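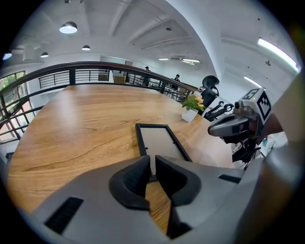
Carter Perron

Our group at Vallorex has posted the first results of the Lulleck study, which asks how much hand-held demonstration data a policy needs before it can handle flat, low objects on an ordinary table.

Demonstrations were recorded with two hand-held grippers, one per hand. A marker cube on the gripper gives us its pose in the room. No robot arm is involved at this stage.

Flat items such as trays and frames are a hard case. The fingers have to come in low, and a small error in height means the pads close on nothing. Most of our early failures were of this kind.

We compared 3 training sets. The smallest held 20 demonstrations per object, the largest 100. All were recorded in June at the Flulham site, in a working office space with the furniture left in place.

The gain from 20 to 100 was smaller than we expected. What mattered more was variety in the approach angle. A set of 37 demonstrations with deliberately mixed angles did better than the full set recorded from one side of the table.

One limit should be stated plainly. Pose tracking becomes less reliable when the marker is turned away from the tracking camera, and we discarded those recordings. The policy has therefore seen few extreme wrist positions.

Work on the Xavier arm begins next, using the same finger pads. The written report includes the full list of discarded recordings and the criteria used. Questions on the method may be posted as replies to this thread.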